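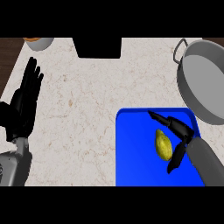 4.2 Worktop care in the home: what people said and what they did

Households in Mostdale and Skostwood first, then Wannasri. Jukumholm was added in October and is kept apart in the tables, as the wording of two questions had changed by then. In all, 591 usable returns. Of these, 414 came from homes with a natural stone worktop in the main kitchen, the rest laminate, wood or steel. Only the stone group is treated in this section.

Most people named their stone wrongly, or did not name it. "Marble" was used for anything pale. Granite, quartzite and at least one kind of moulded resin all came in under that word. We kept the household's own word in a separate column and coded the material from the fitter's papers where we had them. Where we didn't, "unknown". White marble with faint tan and brown veining, as in Figure 3, was the look most often asked for in both English towns, and also the one owners complained of most. Dull patches near the sink. Rings. Yellowing along the back edge, though this was rarer than the sales leaflets had led us to expect.

Cleaning habits next. We asked for a week's diary from 70 homes and got 60 back complete. The gap between the survey answers and the diaries was wide. People who ticked "mild soap and water only" wrote down vinegar spray, lemon halves, bathroom cream cleaner, in one case a descaler meant for kettles. Vinegar is the main trouble. Acid eats into calcite and leaves a mark that looks like a stain but isn't one, so it gets scrubbed, often with more acid. Several diaries show exactly this over three or four days. Same patch, stronger product each time.

Sealing: few could say when it was last done. Some thought a sealer stopped etching. It does not, it slows down oil and wine soaking in and that is all. The leaflets handed over at fitting were partly to blame here, we read nine and five ran the two things together. We come back to leaflets in section 5.

Who does the wiping matters more than we had planned for. In shared houses no one person had been given the advice, and the worktop got whatever was under the sink. Homes with one main cook kept closer to the advice, but not by much, and the difference goes away in Wannasri, where lime juice and tamarind are on the worktop most days and owners seemed to take the dull patches as normal wear. Fewer complaints there, more etching. This is teh clearest case we have of complaint rates being a poor guide to surface condition.

Limits. Diaries kept by the person who cleans, so likely flattering. No gloss readings in Skostwood, the meter was faulty and the replacment came too late. Age of worktop was self reported and often a guess. Costs of repolishing are left out of this section and given in Table 6 with the fitters' quotes.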